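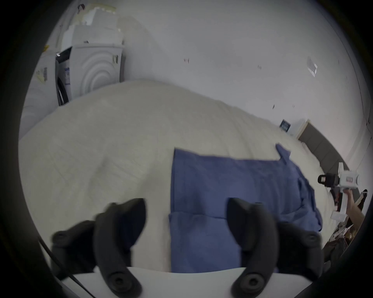 4. Folding Garments and Resetting the Bed

This section applies to all furnished rooms at Tikcombe House. The duvet serves as the folding surface. Complete the steps in order before the room is signed over to the next resident.

4.1 Folding

1. Smooth the duvet by hand from the headboard outward.
2. Check all pockets. Place any items found in a Pilteris property envelope and write the room number on the flap.
3. Lift each large piece by its two top corners and let it hang until the main creases fall out. Keep the lower end off the floor.

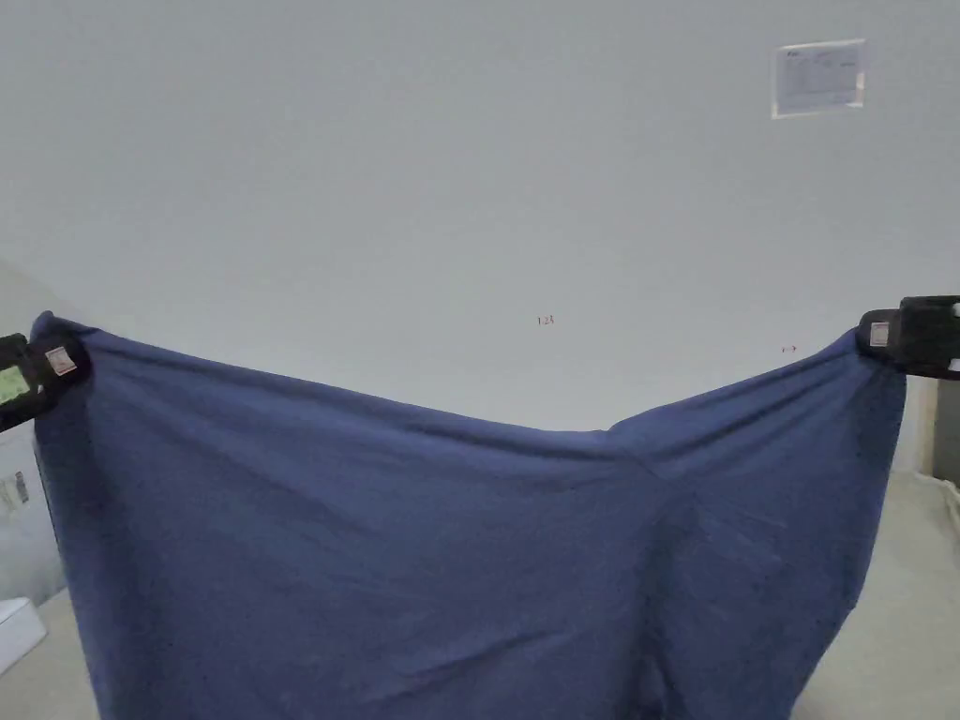 Lower the piece onto the duvet and bring the corners together. Large pieces are folded lengthwise first, then across.

4. Fold shirts and trousers into a flat rectangle. Turn down collars and cuffs before the last fold.
5. Stack no more than 4 folded pieces - taller stacks lean on a soft surface.

Note: Cloth left hanging over the side of the bed is to be picked up and folded again from the first step.
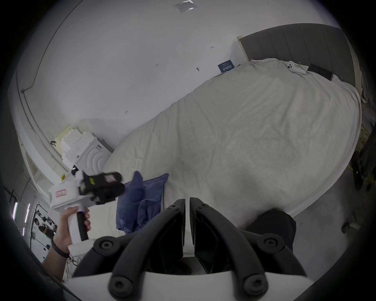

Figure 4-3. Blue cloth bunched on the near edge of the bed.

4.2 Resetting the Bed

6. Move all folded pieces to the shelf.
7. Pull the duvet level on both sides and press out raised areas with the palm.

CAUTION: Do not iron garments on the duvet. Heat may damage the quilting.

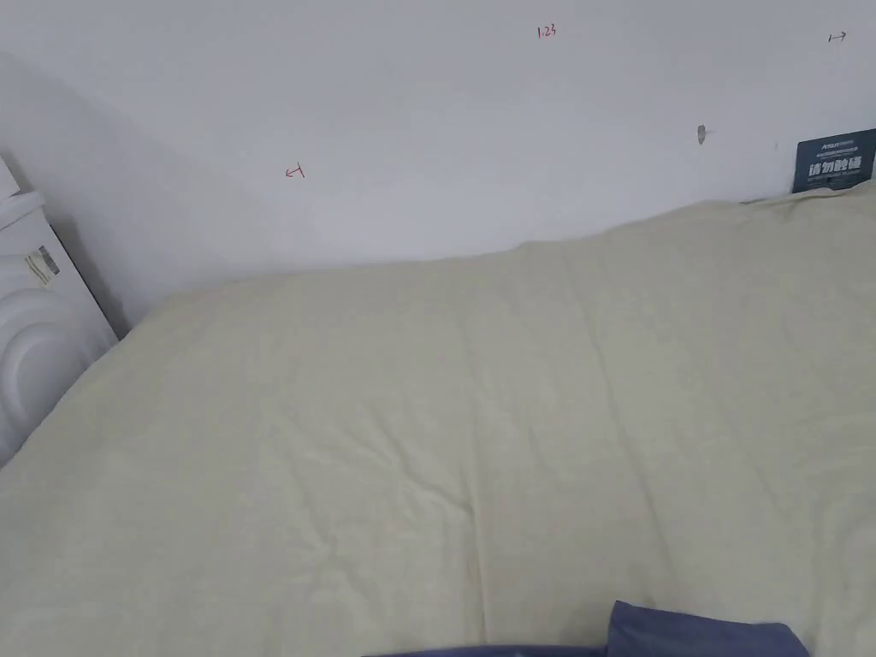
Bedding must lie flat along the full length of the wall. Work from the lower side toward the higher side, and ease the bunched part down with both hands. The card marked 请勿触碰 (please do not touch), at the right end of the wall, is to remain in place. Arrows and figures written on the wall are not to be wiped off.

8. Record the room as complete on Form 956 and return the form to the Tekin desk.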